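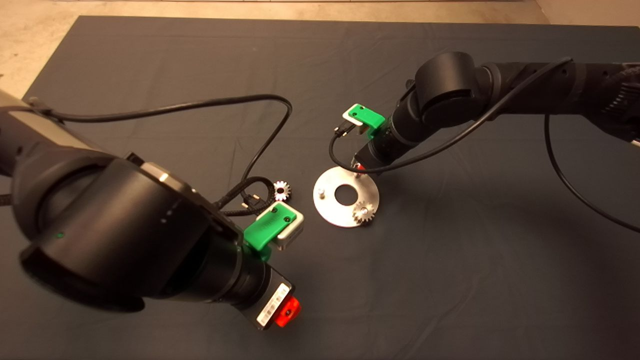

Célula 6, vista desde la cabeza: los dos brazos sobre la placa, un engranaje en la placa y otro en la tapete.

Ticket 3545 – Célula bimanual, montaje de engranajes
Estado: cerrado con seguimiento
Prioridad: media
Sitio: Rurnden, sala de pruebas
Integrador: Damgaard

Descripción inicial
El programa de montaje se detiene con parada de protección al acercar el brazo derecho a la placa. El registro de Vomport indica distancia entre brazos por debajo del mínimo. Ocurre sobre todo en el segundo engranaje, cuando el brazo izquierdo baja a recogerlo. El operador ha rearmado varias veces desde la consola y ha seguido trabajando.

Miércoles, 9:40 – Soporte
Por favor, no rearmen más sin anotar la causa. La norma interna de la célula permite un rearme; a la segunda parada igual se abre ticket y se deja el equipo en modo manual reducido. Envíen el registro completo y la versión de la configuración de seguridad.

Miércoles, 10:15 – Rurnden
Registro adjunto. Son 13 paradas en el turno, todas con el mismo código. La configuración es la que dejó Damgaard en mayo. No hemos tocado los límites.

Miércoles, 11:05 – Soporte
Revisado. El límite de separación entre muñecas está en 300 mm, pero el montaje obliga a trabajar más cerca. Ese valor es el de fábrica y no sale de la evaluación de riesgos. No lo bajen por su cuenta: es un parámetro de seguridad y el cambio necesita firma y nueva suma de comprobación.
Otra cosa, los cables. En la vista de cabeza hay un lazo largo que sale del brazo izquierdo y cruza el tapete, y en el derecho otro que cuelga hacia abajo. La guía de Fistel pide que el cable de muñeca vaya sujeto y no entre en la zona de trabajo. Comprueben el recorrido con el equipo sin energía.

Miércoles, 13:30 – Rurnden
Recorrido comprobado a mano. En el izquierdo faltaba una sujeción y el lazo podía engancharse con la otra pinza. Colocada. En el derecho hemos recortado la holgura, dejando margen para el giro completo de la muñeca. Las paradas siguen igual, como era de esperar.

Miércoles, 16:20 – Soporte
Damgaard ha enviado la configuración firmada, con una zona compartida sobre la placa: dentro solo se mueve un brazo y el otro espera parado. Prueba a velocidad reducida, sin nadie dentro del vallado. Aproximadamente una hora de ciclos, sin paradas.

Pendiente
– Añadir la zona compartida a la evaluación de riesgos.
– Incluir las sujeciones de cable en la revisión de inicio de turno.
– Quitar a los operadores el permiso de rearme múltiple en Vomport.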